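The Filing Run

Jummai Ezeani had the sheet upright between both hands by the time the planner lost it again, and the pose estimate on the monitor went from green to grey.

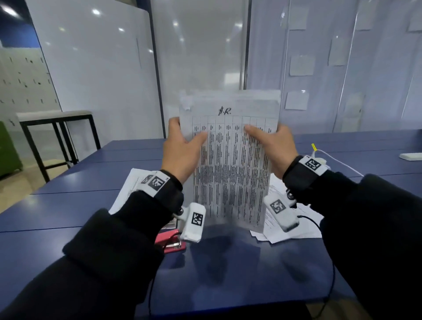 Jasper Van Acker reckoned it was the timestamps. He said so from the other desk without turning his chair. The left wrist and the right wrist were running on different clocks, he said, and the filter was throwing out whichever one came in late.

"I checked the clocks on Saturday," Jummai said.

"Check them again."

She put the paper down and opened the log. Run 1294 had got through the stapler and most of the sorting. Then came the part where a page had to be lifted, held flat and read, and the tracker had dropped out for five frames. After that the planner, which was called Buler and had been written by people who had since left, decided that the left hand was behind the table. It planned a path for it to come back. The path was very smooth.

She lined up the two streams. They drifted apart slowly, four milliseconds by the end of the run.

"Four," she said.

"Told you."

"The gate's set to five. Four should pass."

Jasper came over then. He scrolled up through the filter settings with one finger and stopped at a line near the top. Someone had changed the gate to three in December and left a comment that said only: ask Marijke.

Marijke Jansen had gone to Hoekstra in the spring. Jummai still had her number. She wrote out the message twice, took out the word urgent, and sent it.

The answer came at ten to six. Marijke remembered the change. At five the hands used to swap over when they came close together - left became right - and she had never found out why.

Jummai set the gate back to five, saved it under a new name and picked up the sheet.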